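Garage tips for the car that only comes out in May

Wax

Wash first, dry properly, then wax. One panel at a time, thin coat, off again after 15 minutes. Never in full sun. I use the Odeo paste, goes on easy and a tin lasts years if you put the lid back on.

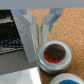
Round tin, on cork so it doesn't slide.

Leather seats

Damp cloth, no soap on old hide. Feed it twice a year, less is more. Creaky bolster? Bit of talc down the seam, wipe off the excess. Test any cleaner under the seat frist.

Battery

Trickle charger on all winter. Mine's a Trondeo, cheap, still going. Disconnect it before you start up, I forgot one Tuesday and drove off
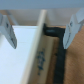
with the lead still clipped on. New lead, new plug, small scratch on the wing. Tie something bright to the steering wheel so you remember.

Tyres

Pump them up a bit over before storage, back down before you drive. Roll the car forward half a turn every few weeks or you get flat spots. Check the date codes too, tread tells you nothing about age.
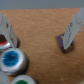
Chrome

Soft cloth, warm water, dry striaght away. Tiny rust specks come off with balled up kitchen foil, wet, light pressure. Wax over after.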